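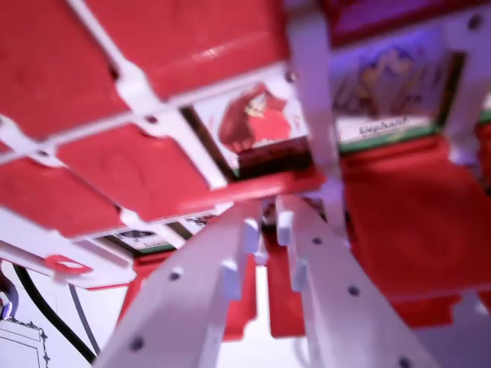
**Collasdale, April 28, 2025** – A small automation firm has spent part of the spring teaching a two-fingered robot arm to play its side of a children's guessing game. Utton, which makes software for short-run assembly lines, says the flip-down board is good practice for work where parts are thin, close together and easy to knock over.

The arm is not programmed move by move. An operator holds a hand controller and steers it from one tile to the next, and the system records the joint positions along with the view from a small camera near the gripper. Utton has recorded 879 of these demonstrations so far. A first batch of 245 was thrown out after the team changed the finger pads and the old grip positions no longer matched.
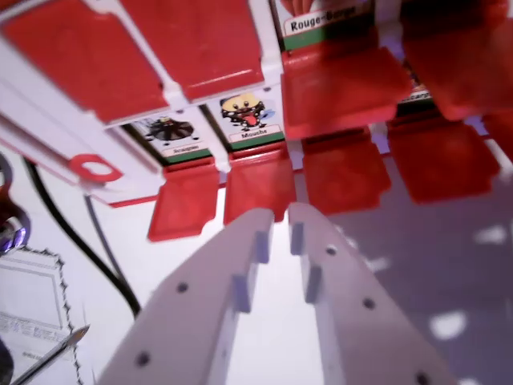

Does the operator have to be an engineer? Most of the people recording are line workers and students, and they get a short training session before their first run.

Each run covers one tile. The operator brings the fingers in, tips the tile and backs away without touching the ones beside it. Runs that disturb another tile are kept but marked, and the team is still deciding whether to train on them. The software that handles the recordings, called Rovimico, was first written for a packing job and has been reworked for the game.

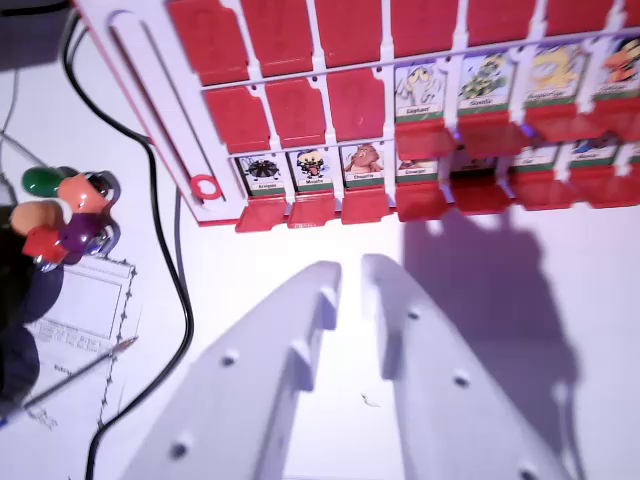 *The game board during work on the Utton project, with ten red tiles down and the gripper fingers open.*

Operators first tried guiding the arm by hand, pushing it through the motion with the motors slack. That gave smooth paths, but their arms kept blocking the camera. Remote control was slower to learn – the first sessions averaged 61 seconds a tile – and gave cleaner recordings. 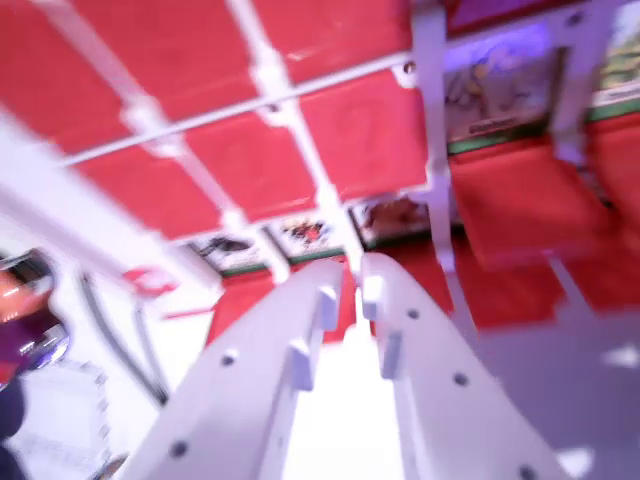 Utton plans to test the trained arm next on a tray of plastic clips supplied by Hegyi, a parts maker that is paying for some of the work. The clips are smaller than the game tiles, and the fingers will have to work at a similar slant. Getting two fingertips this close together in front of a row of upright cards leaves little room for a wrong move, and operators are told to slow down for the last part of the approach. Hegyi has asked for 115 trial picks before it decides on a longer contract.

The company has not set a date for the clip trials. Recording on the game board will continue until then, with new operators added as they finish training.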